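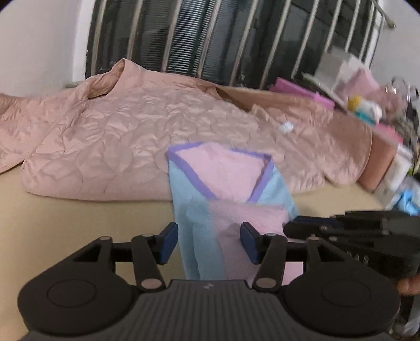
Undier to Open Regional Service Center in September

15 January 2020 – Undier, a provider of bookkeeping and payroll services to small businesses, announced plans to open a regional service center in Trudero this September. The office will serve some 1,000 client firms and employ 33 people in its first year.

The center will bring together work now handled at 5 separate locations. Clients will keep their current account managers, and existing contracts will remain in force.

"Our clients have asked for one office and one telephone number," said Naima Tahiri, Chief Executive of Undier. "The Trudero center gives them both."

Rania El Sherbiny, currently Director of Payroll, has been appointed to lead the center. Recruitment will begin in the spring.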